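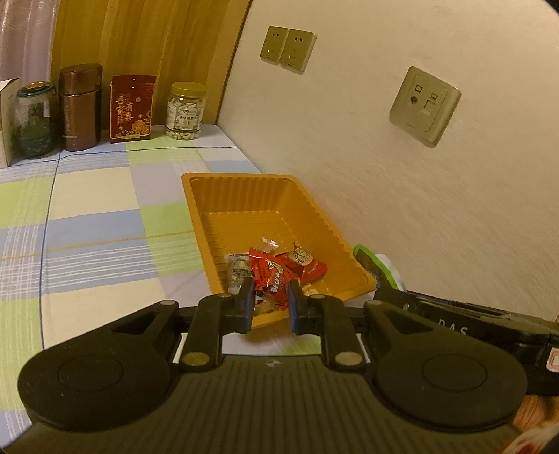
Page last changed: March, by Ní Mhurchú

Vinside Bench Guide
Section 8: Pad and linkage check, hand-held grippers

Do this before a gripper goes out to the Drostiscombe crew, and again when it comes back with crumbs in it.

You need: a ribbed plastic tray, a handful of wrapped candy, a dry lint-free cloth, and the will to leave the candy alone.

1. Open the fingers fully and look at both pads. Replace any pad that is nicked, shiny or lifting at a corner. Replace them as a pair, even if the other one looks innocent.

2. Wipe the linkage arms and the area around the pivots. Dust collects there with real dedication.

3. Squeeze and release the handle 8 times. The fingers should move together. If one lags, stop and go to Section 4.

CAUTION: Do not oil the pivots. Oil travels to the pads, and the gripper then becomes a very expensive way of dropping things.

4. Set the tray down on something flat and put the candy in one loose pile. Mix the wrappers - foil, clear film, whatever the Rolwood office has left in the bowl.
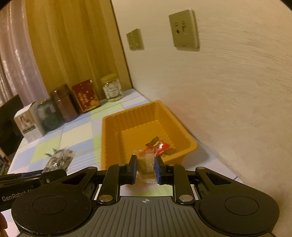
5. Pick up one piece, lift it clear of the rim and hold still. Clear film is the hard one, so give it a second try before blaming the pads.

6. Repeat for 44 picks. Up to 2 drops is a pass. Write the count on the log sheet before your memory improves it.

NOTE: A crushed candy counts as a drop. Eating it does not change the score.

7. Close the fingers lightly and return the gripper to its case, pads unloaded.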